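Let the Slow Kids Have the Robot

I have been helping with the after-school robotics club at Udport for long enough to have opinions, and my warmest one is that we hurry our students too much. Everybody loves a contest. I do too! But a contest rewards whoever already knows what they're doing, and the quiet ones end up holding the clipboard.

Liis Ramanauskas changed that in September. She gave every student 20 minutes at the controls, fast or slow, and let them pick up the black shells however they liked.

Two arms, a yellow work surface and the black shells

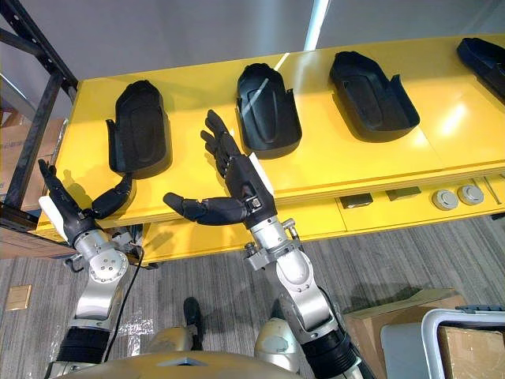
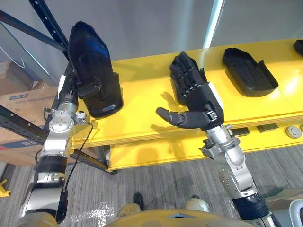
What the Clipboard Kids Did

They did wonderfully — and they took their time about it. Deividas Lill spent his whole first turn on where a thumb ought to go, and I would have moved him along, which shows you what I know. By spring the club had logged 104 turns, and the notebooks were full of small, stubborn questions I couldn't answer. I'd trade a shelf of trophies for those notebooks, and I hope other clubs will try a season this way.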